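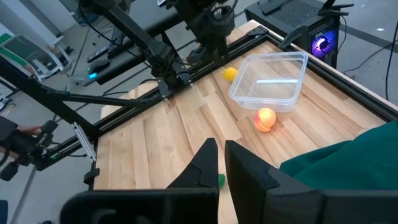
Play kitchen corner gets its table in Orbridge

By Rosalinda Navarro

Sun 12 February

I stopped by the Wada toy library this weekend, and the new play kitchen corner is so close to done! The butcher-block table is in (400 dollars, and worth it, I say), with its light and honey-colored strips, and I couldn't stop running my hand over it. Fumiko Hayashi was sorting food for the pretend grocery game, the one where kids pack fruit into clear tubs. My favorite is the peachy one with the orange-red blush.

We still need 20 more clear food containers, lids or no lids, so check your cupboards. Drop them at the Jimham Street door. The corner opens in 2 weeks, and kids can come right in after story time.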